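Why Does Cloth Wrinkle?
Last updated: 16/02/2019

Put on a shirt straight from the bottom of a drawer and it will probably be covered in lines. Those lines are wrinkles. To see why they happen, you have to think about what cloth is made of.

Cloth is made of thread, and thread is made of thin hairs called fibers. Some fibers come from plants, like cotton and linen. Some come from animals, like wool. Others, like polyester, are made in factories.
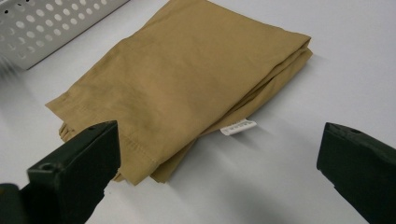

Reading time: 6 minutes

Cotton wrinkles easily. Each cotton fiber is built from long chains of tiny parts called molecules. The chains lie side by side and hold on to each other with weak links, a bit like magnets. When you fold or squash the cloth, the chains get pushed out of place and some of the links break. Then new links form, and they hold the fiber in its bent shape. That is a crease.

Water makes this happen faster. It gets in between the chains and loosens the links, so the chains can slide. When the water dries up, the links come back. If the cloth is crumpled while it dries, it stays crumpled. If it is hanging straight, it dries much flatter.

An iron uses the same idea on purpose. Heat and steam loosen the links, and the weight of the iron presses the cloth smooth. As the cloth cools and dries, it keeps its new flat shape. Irons get very hot, so leave them to an adult.

Folding makes creases too, but only along the folds. A big, loose fold bends the fibers gently. A tight fold with a heavy pile on top bends them sharply, and the line it leaves is harder to get rid of. 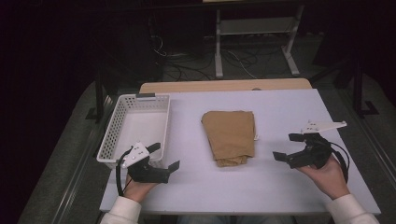
Wool is different. Its fibers are curly and springy, so they tend to bounce back after being bent. Polyester does not soak up much water, and it holds its shape well. Many school shirts are a mix of cotton and polyester for that reason.

Try it yourself
Cut two squares from an old cotton T-shirt. Wet them both and squeeze out the water. Scrunch one into a ball and lay the other out flat. Leave them until they are dry – overnight should do it – and then compare them.

Words to know
Fiber: a very thin strand, like a hair.
Crease: a line left in cloth by folding or pressing.
Molecule: a tiny group of atoms joined together.

Written by Svitlana Bondarchuk

Contact us | © Tullent | Back to top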